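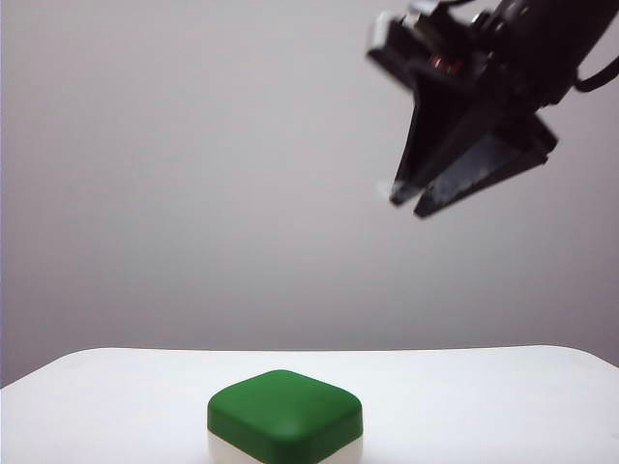 How Does Water Reach Your Tap?

Every time you fill a glass, you are using water that has already made a long journey. This page explains where the water begins, how it is cleaned and how it travels to homes and schools. It was prepared by the Altance Water Education Service for readers aged eight to eleven.

Where the water begins

Water falls from clouds as rain, snow or hail. Some of it runs downhill into streams and rivers. Some of it soaks into the soil and trickles through tiny gaps in the rock below. Water stored underground in this way is called groundwater.

Towns need water on dry days as well as wet ones, so a large amount must be kept ready. A lake used for storing water is called a reservoir. Many reservoirs are made by building a strong wall, known as a dam, across a valley. The dam at Dilter is 186 metres long, and the lake behind it is usually at its fullest in February.

Making the water safe

River and lake water may look clear, but it can contain mud, leaves and living things too small to see. Some of these could make people ill. The water is cleaned at a treatment works.

First, the water passes through metal screens, which hold back twigs and leaves. Next, a substance is added that makes small bits of dirt stick together in clumps. The clumps are heavier than single specks and sink to the bottom of a tank. The cleaner water at the top then flows slowly through deep beds of sand, where more dirt is trapped.

Last of all, a very small amount of chlorine is added to kill germs. You may sometimes notice a faint smell of it when you run the tap — this is the same substance that is used in swimming pools.

Scientists test the water at every stage. "We check it before it leaves the works, and we check it again at taps in the town," explains Golshifteh Mohammadi, senior water scientist at the Pornport works.

Travelling to your home

Clean water leaves the works through wide pipes called mains. These divide into smaller pipes under the streets, and smaller ones still lead into each building. Pornport and its villages have 3345 kilometres of water pipe.

Water flows downhill by itself, so covered tanks are often built on high ground. Where the land rises, pumps push the water along.

Using water with care

A shower can use nearly 45 litres of water. Turning off the tap while you brush your teeth saves water, and so does telling an adult about a tap that drips.

Words to remember

Groundwater: water held in soil and rock beneath the surface.
Mains: the large pipes that carry water under streets.
Reservoir: a lake used for storing water.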